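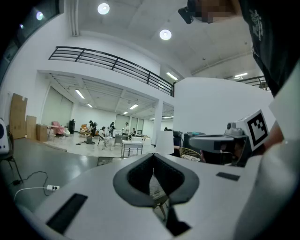 Can you build a hand-held gripper for teaching a robot without a machine shop?

Most of it can be printed on an ordinary desktop 3D printer, and the remaining parts are bearings, screws, a small camera and a printed marker. A drill and a decent set of files will cover what the printer can't.

Apr 5, 2018

Genier began as a broken kitchen tong. Sânziana Tudose had been trying to teach a second-hand robot arm called Farum to pick up bottle caps, moving it by hand one joint at a time and saving each position. It took an evening to record a movement a child could do in a moment. She wanted something she could hold, with the same kind of jaws the arm had, so that she could do the job herself and let the arm copy it later.

The tong gave her the first hinge. It also gave her the first lesson, as the hinge had enough play in it to put the fingertips out of line whenever she squeezed.

She took it to Kukevlow, the shared workshop where she has been a member since December. It's a big room with white walls, a grey floor and a mezzanine behind a black metal railing, and members' projects end up side by side with chairs, boxes and extension leads. There is no fixed bench for robotics. People set up where there is a socket.

Dorin Toma did the second hinge. He repairs bicycles and thinks in bearings, and he replaced the tong with two sliding jaws driven by a rack and pinion. Squeeze the trigger and both jaws move the same distance towards the middle. The pinion was printed in nylon after the first one, in a cheaper plastic, lost its teeth.

"I told her to stop gluing things," he says. "If it's glued you can't mend it."

The body is grey and comes off the printer in two halves, which screw together around the rail. Anyone copying it should print the halves upright, even though this takes longer. Laid flat, they warp along the seam and the jaws bind at the last few millimetres of travel. Tudose sanded three sets before she gave in and turned them.

The fingers took more work than everything else put together. They went through 13 versions. Hard fingers slipped on anything smooth, and very soft ones folded over when they met something heavy. The current pair is cast in a flexible rubber over a printed rib, with a shallow pattern on the gripping face. The moulds are printed too, and need a coat of wax before each pour. Version nine was poured without wax and is still in its mould.

On top go the camera and the marker. The camera looks forward past the jaws, so the recording is taken from more or less where the arm's own camera would sit. The marker is a black and white square with a blocky pattern that software can recognise from a distance, and a second camera in the room uses it to work out where the gripper is and which way it is tilted.

Octavian Ghiță wrote that part of the software. He says the pattern matters less than the paper. Glossy paper throws back the ceiling lights, and under a row of tubes the square can vanish from the recording altogether. Matt paper on a flat backing plate fixed it. The plate has to be stiff, and it has to be screwed down at all four corners.

The camera bracket is the one part Tudose would draw again from scratch. Its screws can only be reached with the marker off, and taking the marker off means measuring its position again. She has done this often enough to keep the right hex key taped to the handle.

Parts came to 3209 lei, a figure that includes the failed prints and a camera she trod on. The bearings and rail were bought from Gavrilă, a small supplier that will sell short lengths. Buying new, with no mistakes, would cost a good deal less, and the camera would still be the largest item on the bill.

Testing is done on whatever people have out. Caps, mugs and cable ends are easy. Foam is harder, as it gives under the fingers and the jaws close further than expected, and curved white surfaces are awkward for the camera, which tends to darken the rest of the view to cope with them. Cornel Pîrvu, who does much of the recording, keeps a notebook of the settings that worked and prefers to fix the exposure by hand before he starts.

His other advice is to move slowly. The arm can't turn its wrist as fast as a person can, and a recording made at a natural speed is often one the arm has no hope of following. Pîrvu holds his elbow against his ribs while he works, which keeps the gripper steady and makes his shoulder ache.

Farum can now repeat two of the recorded jobs with some reliability: moving a cap into a dish, and pulling a cloth flat. It still misses the cloth if the table has been shifted. The next version of Genier will have a lighter handle and a bracket that can be undone from the side. Tudose has drawn the bracket. The handle is waiting for the printer, which has a blocked nozzle.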